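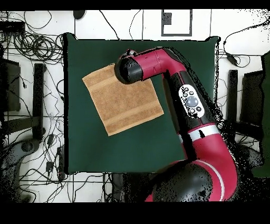 Tan towel on the green table top

Ticket: Cabin holds not releasing on the Brosico sailings
Opened by: Ettore Cirillo
Opened: Sep 7, 2025
Product: Daltesix bookings, payments through Trestico
Status: Solved, leaving open for the map question

Hello all, me again! We run the Tazi, a little coastal ship with 44 berths, and I look after the bookings side from the office at Brosico. Our online calendar has started telling people that the short island trip is full when I can see perfectly well that it's not. I had a lady on the phone this morning who wanted two cabins and the website had told her there were none. I put her in by hand (took me ages, the manual form still loses the meal choices if you go back a page) but I can't do that for everyone.

What I've tried so far:

Logged out and in again, different browser, then my phone. Same thing everywhere, so it's not my machine.

Checked the sailing itself. Capacity says 44, sold says 12, held says 32. Those 32 holds are the problem. A hold is meant to drop off after 40 minutes if the customer doesn't pay, and some of these have been sitting there for days.

Opened one of the holds. No name, no email, payment status "waiting". Trestico shows nothing at its end for the same reference, not even a failed attempt.

Released one hold by hand. That worked and the cabin went back on sale straight away — then I got nervous and stopped, in case any of them were real people.

Update, same afternoon

Looked at the other trips and it's only the sailings I copied over from May. The ones I built from scratch are fine! When I copied them I ticked "keep settings", and I think the hold timer came across as blank. I opened the first one and the box where it should say 40 was empty. Typed it in, saved, waited, and the calendar still said full, so I went and had lunch.

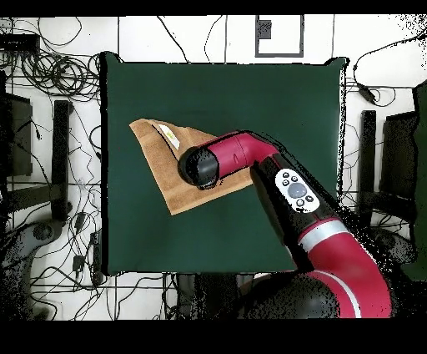

The second thing, while I've got you, is the departure map on the Brosico page. Our pier marker has gone tiny and pale and customers keep walking to the ferry side by mistake. It used to be a big blue anchor. Now it's a speck of white with a bit of yellow on a brown patch of coast, and if you look at the little white thing with the yellow marking on the brown cloth just up there, it's very much like that, easy to miss unless you're hunting for it. Can I have the anchor back, or at least choose my own colour?

Update, evening

Holds are sorted. Whoever replied and said the timer only applies to new holds, thank you, you were quite right. I filtered by blank email, checked each one against Trestico to be safe, and released the lot. All 7 copied sailings now have the timer filled in and the calendar is showing the right cabins. I rang the lady from this morning too and added her meals back in.

Map marker is still the speck. I've emptied the page cache twice and it hasn't budged, so please keep this one open for that.

Ettore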